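Notes for session 5, chores: can machines do them yet?
Updated 2 February 2020. Replaces the December version, throw that one out

Short answer first because people ask in the corridor: some of them, slowly, with somebody standing by. Long answer is the rest of this handout.

What counts as a chore for this course
Whole job, start to end. "Laundry" means basket to machine to basket to line to drawer. Not just folding one towel on a clean table. Most claims you'll read are about one step. When you read a claim, write down which step. Do this for the reading too, it's on the sheet.

Steps for a front loader, unloading only:
- get to the machine, basket with you
- open door
- basket under door
- reach in, grab, pull, drop, repeat
- check drum, check the gasket fold (socks!)
- close door

A person does this without thinking. Each line is a separate problem for a robot, and they fail in different ways.
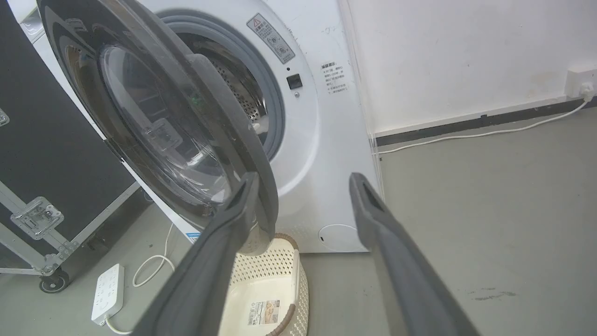 Doors. A washer door is a hinge problem. Handle moves on an arc, hand has to follow the arc, and if the hand thinks the hinge is two fingers further left than it really is, the forces go up fast. Two ways out: model the hinge well, or be soft and let the door lead. Soft is winning at the moment. Compare the oven door from session 4 (hinge along the bottom, gravity helps you and then doesn't).

Opening vs closing. Closing looks easier, just push. But the latch needs a firm push at the end, and a soft arm is bad at firm. So the soft controller that opened the door nicely may leave it resting against the latch. You need to switch stiffness part way. When? Good exam-type question, think about it.

Seeing. Drum is shiny metal full of holes, window is clear and curved. Depth cameras hate both. Expect missing depth and ghost points, sometimes a whole false wall where the glass is. Wrist camera helps since it gets in close, but the closer it gets the more the fingers block the view. Head camera sees the layout but not far into the drum. You want both, and then you have to decide which one to belive when they disagree.

Cloth. Covered last week so only the headlines:
- no fixed shape, so no fixed grasp point
- pieces tangle, one grab gives you one sleeve or the entire load
- wet cloth is heavy and sticks to the drum wall
- counting what's left is hard, a dark sock in shadow is basically invisible

The three systems we compare (table in the reader, not repeated here)
Desard. Scripted motions, fixed machine position. Fast when nothing has moved. Move the basket a hand's width and it drops shirts on the floor, quite confidently.
Olau. Learned from people steering the arms. Their write-up uses 300 demonstrations for unloading. Copes with a shifted basket. Doesn't cope with a different door.
Howlader. Learned too, but a lot more data, 1174 demonstrations over several machines. Better on new doors, slower per item. Still has trouble knowing when it's finished.

Don't rank these. They're solving different versions of the job. Ask what each one was allowed to assume. 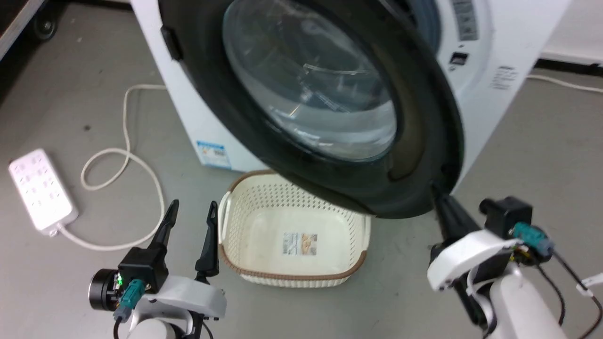 Two arms or one? One arm can unload a washer if the door stays put and the basket is already there. Second arm earns its keep when something has to be held: door drifting shut, basket sliding, a sheet that won't end. Cost is the arms getting in each others way, esp. under an open door where there's not much room. Planning for two arms near an obstacle is its own topic, session after next.

Floor stuff. Cables, baskets, wheels, thresholds. Hardly ever in the papers, always in a real utility room. Ask whether the base drives or is parked. A parked base hides half the problem.

Shop floor vs home, quick comparison
Judero (industrial laundry, see reader) bolted everything down and changed the bins so that every load arrives the same way. Works well. You can't ask a household to do that. Or can you? Dishwashers did, we all buy plates that fit the rack.

For next time
Pick one chore. List the steps. Mark the ones a machine can do today if everything is in its place, and then the ones it can do if it isnt. One page, handwritten is fine. Reading: sections 4 and 5, skip the proof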